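Water on the Table: How Students Drink (or Don't) at Likesden Campus
Final project report, Community Nutrition Practicum
Submitted Tue 19 November

Why I picked this

I started this project thirsty, which sounds like a joke but is how it happened. In February I had back-to-back labs on the top floor of the Nyanda Building and the only fountain up there had a bag taped over it. By mid-afternoon I had a headache and a bottle of pop from the vending machine. I began wondering how many other people were making the same trade every day, and whether the layout of the building was making it for them.

The literature on this is more fun than I expected. There is a whole body of work on "choice architecture" in cafeterias: where the fruit goes, how big the plates are, what sits beside the till. Water gets less attention than salad does, and I think it deserves more. It costs next to nothing, everybody needs it, and it is shockingly easy to hide behind a pillar.

My question was simple. If you change where water is offered, and what it is offered in, do students take more of it?

Setting

Likesden Campus has three places to eat. The main cafeteria is on the ground floor of Nyanda, the Zosten Lounge is across the courtyard, and the Ameck Room is a small study space with a kitchenette that mostly graduate students know about. I loved the Ameck Room immediately. It has good light, a working kettle and a bulletin board with notices going back years.

Before the trial, water in the cafeteria came from a spout on the side of the pop machine. You had to know it was there, and you had to hold down a grey tab while your cup filled at the speed of a leaky tap. The lounge had a fountain near the washrooms. The Ameck Room had the sink.

Method

The trial ran over two blocks. In the first block I left everything alone and recorded the number of servings of water taken at each site during the lunch period. In the second block I put a dispenser on a table close to the entrance of each site, with drinking vessels beside it. Paper cups stayed available at the old spots so that no one lost an option they already had.

I logged servings by volume. Each dispenser was measured full at the start of lunch and again at the end, and the difference was divided by a standard 250 mL serving. For the spout and the fountain I used tally sheets, which meant a lot of sitting on a radiator with a clipboard. (Bring a cushion. Write that into your ethics application if you have to.)

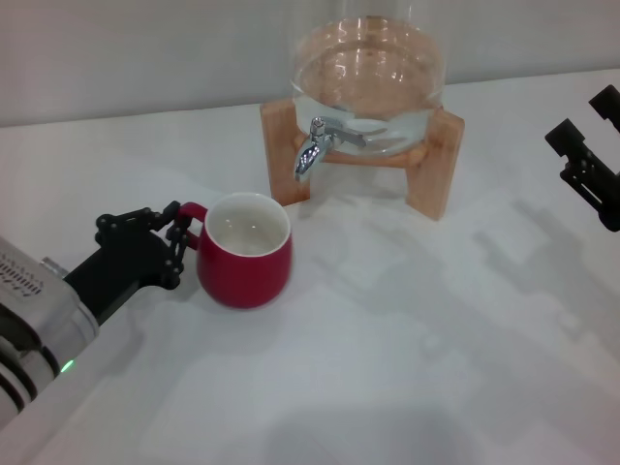

Choosing the vessels took longer than any other part of the design, and I became a bit obsessed with it. Paper cups are cheap and clean but people take one sip and bin them. Tall glasses look lovely and tip over. A mug has a handle, it holds a proper amount, and people seem willing to carry it back to their table and keep it there. A red ceramic mug next to a clear glass dispenser on a white tabletop is also very easy to spot from a distance, and the dispenser being see-through means you can tell at a glance that there is water in it. I had read that visibility of the drink itself matters, and after fighting with that grey tab all winter I was ready to believe it. The light wooden stand has a practical side too, as it lifts the dispenser enough to leave some room for a cup.

Results

Across all three sites, servings of water went from 1231 in the first block to 2435 in the second. That is very nearly double! I reran the spreadsheet from scratch when I saw it, and then once more with the formulas typed by hand, and it held.

The cafeteria did the heavy lifting, as you would expect from the busiest room. The lounge improved steadily through the block, with its best days at the end. The Ameck Room was the surprise. It is tiny, and I had assumed its regulars were already drinking plenty from the sink, but in the second block it recorded 419 servings all by itself. Several people there told me they had simply been drinking coffee until they ran out of coffee.

Mugs were much more popular than paper cups wherever both were on offer. I don't have a clean number for this, as the cups were not tracked separately on every day, and I would fix that first if I did the project again. My impression from the radiator was strong, though, and the dishwashing loads agree with me.

I also ran a short comment sheet. The remarks were mostly kind and occasionally very specific. Somebody wanted cucumber. Somebody else wrote an entire paragraph against cucumber. A few people asked for colder water in the afternoon, which is fair, and one said they had stopped buying pop at lunch "without really deciding to." I wrote that one on a sticky note and put it over my desk.

Problems

Washing up is the big one. Ceramic needs a dishwasher and someone to load it, and the lounge has neither close by, so mugs had to be carried across the courtyard in a tub. In the rain this is character-building. We lost 5 mugs over the trial. Two broke and the others wandered off, presumably to happy homes in residence.

Weather is a second problem. The blocks were not identical, and a warm spell would push up water drinking all by itself. Pop sales would have made a useful comparison, but the vending data arrived too late and covered the wrong weeks.

Finally, novelty. A new thing on a table gets attention, and a longer trial would show whether the effect settles back down. The lounge figures make me hopeful, as novelty ought to fade over a block and theirs climbed, but one lounge is one lounge.

Where it could go

I would love to see this run for a full year, with the positions swapped partway through so that location and vessel can be pulled apart. Right now I can't say how much of the change came from moving the water and how much came from giving people something nice to drink it out of. My hunch is that location matters more and that the mug keeps people coming back for seconds, but it needs testing properly.

The tally sheets, the volume log and the full set of cucumber comments are in the appendix. The fountain on the top floor of Nyanda still has the bag on it.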